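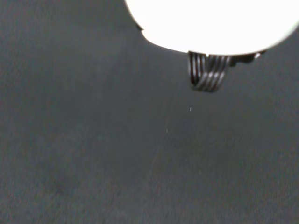 Over the dark cloth, Wirnberg open day.

Back from the open day at Wirnberg, typing this on the train so excuse the mess. Went with one question. Can a machine do the dull bench jobs yet, the knob turning and dish shifting, the stuff my own shop floor still pays people to do? And if it can, when does it do my kitchen?

Got in with the second group, 19 of us, lots of coats and bags. Arlindo Sales did the talking. He's been on the lab side for years and doesn't oversell, I liked that. His line was that the arm is the easy bit now. Getting it to the right spot on a small knob, with the right amount of push, day after day, is where the money goes.

The arm is bigger than I'd pictured. White, glossy, fat at the elbow, sharing a table with a blue hotplate you could carry under one arm. You wouldn't fit it between my sink and the cooker.
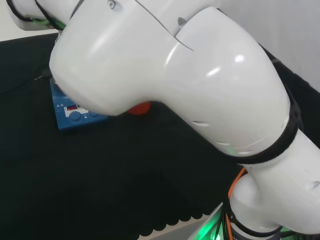
The hotplate job

Think of it as a posh hob. Knobs on the front, red display, flat round plate on top. Someone in our group said her toddler could work it, and fair enough. But a toddler has soft fingers and can feel when a knob gives. Cauã Coutinho, who set up the table, said they'd logged 2,412 tries at knobs and switches since they began and 498 of those were on this kind of panel. Didn't catch how many came good. Should of asked.

What struck me was how close the fingers have to get, and how much of the panel they hide once they're there. Same trouble I have with my own hands and reading glasses, come to think of it. 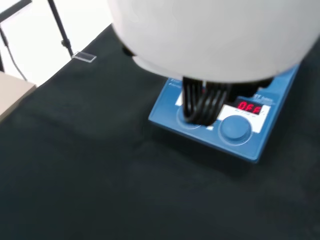

Fingers down at the panel, display reading OFF.

Then a coffee (bad) and the Fagundes stand next door, trolleys mostly, and Enditz with a shelf picker. The picker I could see in our stockroom by next September. Same-size boxes, same shelf, no glass. Took a leaflet.

Back to the bench for the last bit. Glassware is the part I'd worry about. A flask sat in a metal block is one thing to look at, another to lift out with neighbours either side, and teh cost of a drop is a stopped job and a sweep up. Arlindo said they plan on about 2 years before they'd leave one alone with it overnight. For home I'd double that, then double it again.
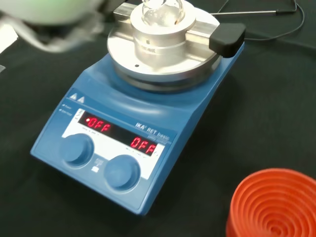 Would a machine like this be any use in an ordinary kitchen now?
Only for one fixed task in one fixed place, and you'd be paying factory money for it. Washing up, with every plate somewhere different, is still a long way off.

Parking was fine, signs weren't. Go in by the side gate if you're going, and ask for the Wirnance handout at the desk, it has the prices in.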